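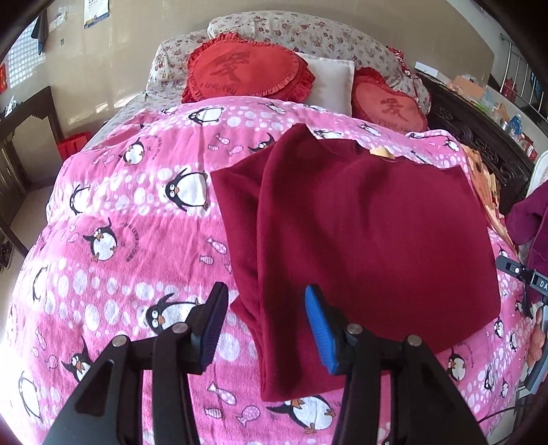

November 16, 2020

Up too late with the budget again. Fidel Saavedra wants the equipment list by the end of the week and I still have two versions of it, both ugly.

Version one – two more hand-held grippers from Murkex, spare pads, one decent workstation. Version two – skip the workstation, keep limping along on the old one, put the money toward the Tavares arm so theres something to run the folding on before next August. Elaine Magalhães likes version two. Of course she does, she doesn't have to sit and wait for the old machine to load.

Pads. Have to budget for pads properly this time. Last order was 30 and I thought that was plenty, ha. Putting down 44. Navy or blue, don't care, whatever ships first. Pivot screws too, the silver ones, ask if they sell them in bags.

Wesau quote came in at 2000 for the service plan. Same 2000 I had set aside for travel to Stastedside, so that's the trip gone unless Fidel finds something. Will ask. Won't beg.

Home sessions are the cheap part, at least. Fleece, bedding, clothes, all stuff people already own, no props line needed. Fleece is hard going though – thick, soft, doesn't want to keep a crease. Elaine says do thin cotton first and leave the fuzzy things for when we have the arm. Maybe. I'd sooner find out now if the fingers are the wrong shape for it than after we've payed for a second pair.

Things for tomorrow. Call Murkex re lead time. Get the Tavares price in writing, with shipping, not "shipping to follow" like last time. Ask Wesau if the plan covers linkages or only the handle. Move the storage drives to their own line so they don't get cut by accident.

Leaning version two. Don't tell Elaine yet.

Bed.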